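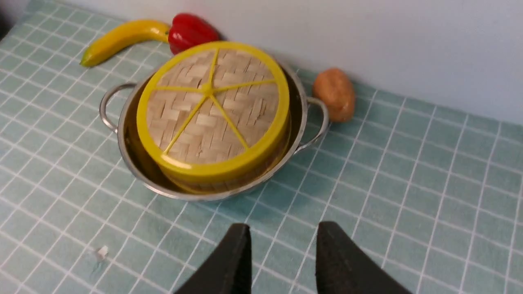 Last updated Jun 24, 2026

The questions on this page come from people who bought a bamboo steamer at our Farham store or ordered one through the website. Most are about the steamer with the yellow plastic rim, but the answers on pot size and cooking apply to the plain ones too. If your question is not covered, use the contact form or ask at the counter.

## Fitting the steamer to a pot

### Do I need a special pot?

No. Any pot with a flat bottom and straight or slightly rounded sides will work if the steamer fits the opening. A wide, shallow stainless steel pot is the easiest to use because the steamer sits low and you can lift the lid without reaching up. Two handles are better than one long one. The pot stays balanced on the burner and you can carry it level to the sink.

### How do I measure?

Measure the inside of the pot from steel to steel at the rim. Then measure the outside of the steamer at its widest point, which on a rimmed model is the plastic band. The steamer should be a little narrower than the pot. You want a small gap on each side, enough to get your fingertips or a pair of tongs down.

If the gap is large, a lot of steam goes up the outside and the food takes longer. If there is no gap at all, the steamer can wedge itself in. Let everything cool before you try to pull it out.

### The steamer sits inside the pot. What holds it above the water?

A low metal rack on the bottom of the pot. We sell a rack from Briltholm in several widths, and a round cake rack does the same job. In a pot with sloping sides the steamer may rest on the sides by itself, and then you don't need a rack. Check this with the pot cold and empty.

### How much water should I use?

Enough to cover the bottom of the pot and stay below the base of the steamer. Food that touches the water is being boiled, and the bamboo base will darken faster. For anything that cooks longer than a few minutes, keep a kettle of hot water nearby and top up down the side of the pot.

### Mine always sits a little crooked. Does it matter?

Not for vegetables. It matters for custards, eggs in a dish, and anything with a sauce. Usually the rack is off center. Take the steamer out, move the rack, and set the steamer back down.

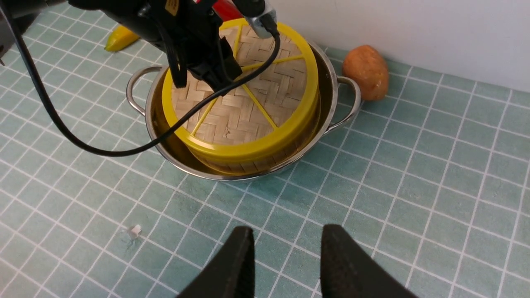
One customer wrote to us that her steamer rocked no matter what she did with the rack, until she noticed that the pot itself had a slightly domed bottom. She now lays a folded cotton dishcloth flat under the rack, keeps it well covered with water, and has had no more trouble. We have tried this with an old pot in the store kitchen and it does stop the rocking. Keep the cloth entirely inside the pot, and don't let the pot boil dry.

## Cooking

### What should I start with?

Potatoes. They are cheap, they are hard to ruin, and they show you how strong your steam is. Cut them into pieces of similar size and put them in one layer. Small pieces of ordinary potato are usually done in 15 to 20 minutes, and sweet potato in a little less. Push a thin knife into the thickest piece. If it goes in and comes out without dragging, they are ready.

### Can I steam a bell pepper?

Yes, though it goes soft quickly. Take out the seeds, cut it into wide strips, and add it for the last three to five minutes. A whole pepper also works if you plan to stuff it afterward. Stand it upright and give it a few minutes longer, then let it drain upside down on a plate.

### Can different foods go in together?

They can, but add them at different times. Start the potatoes, then put the quicker vegetables on top near the end. Opening the lid lets out steam, so have everything cut and ready on the counter before you start. With two stacked baskets, the slow food goes in the bottom one.

### Do I need to line it?

For vegetables, no. For dumplings, buns, and fish, yes. Parchment with holes punched in it is the usual choice. Cabbage or lettuce leaves work as well and can be eaten or thrown out. Do not line the basket with foil all the way to the edge, as it blocks the steam.

### Why use a woven lid when my pot came with its own?

Woven bamboo lets some steam pass and soaks up some of the rest. A metal lid collects drops and lets them fall back on the food. You will see the difference most with buns, which get wet spots under metal. For potatoes, either lid is fine.

## The plastic rim

### Is the rim safe over steam?

On the models we sell, yes. The rim is rated by the maker for steaming. It is not meant for dry heat, so the steamer should not go in an oven, under a broiler, or over a pot with no water in it. If you bought your steamer somewhere else, look for the maker's instructions before using it on the stove.

### Can it touch the side of the pot?

Brief contact with the upper part of the pot is all right while there is water in the bottom. On a gas stove, keep the flame under the pot. A flame that climbs the side will heat the metal near the rim more than you want.

### Is a rimmed steamer better than a plain one?

It depends on how you treat it. The rim protects the edge of the weave, where plain lids tend to fray first. On the other hand, plastic holds water against the bamboo, so a rimmed steamer needs more time to dry. We carry both. Our own kitchen uses a plain one, mostly because we had it first.

## Cleaning and storage

### How do I wash it?

Hot water and a soft brush, right after it cools. Skip the dish soap unless something greasy has spilled, and then use one drop and rinse well. Bamboo holds on to scent. Never put it in the dishwasher.

### How long does it need to dry?

At least overnight, standing on edge, with air on both sides. In damp weather give it a second day. Run a dry cloth along the line where the plastic meets the weave, because water collects there.

### It has dark spots. Can I save it?

Even browning is normal and comes with use. Small black or green dots are mold. If there are only a few, scrub them with white vinegar, rinse, steam the empty basket for 10 minutes, and dry it completely. If the spots return, or if it smells musty after that, replace it.

### Can I keep it in the pot between uses?

Only when both are fully dry, and leave the pot's own lid off. Many people store it this way to save shelf space. A shelf with some air around it is still the better spot.

## Orders and replacements

### Can I buy just the lid?

For the Medeiros steamers, yes. Lids come in three sizes and cost the same in all of them. We don't stock separate lids for other makes — the sizes vary too much for us to promise a fit.

### What if the weave is loose when it arrives?

Send it back within 38 days of delivery and we will exchange it. One or two raised strips are normal in woven bamboo and will settle after the first few uses. A gap you can push a finger through is a fault.

### Is there a class?

We hold a steaming class at the Cuklow store every October. It runs for one evening, and you can bring your own pot if you would like help finding a steamer that fits. Places go up on the website five weeks ahead.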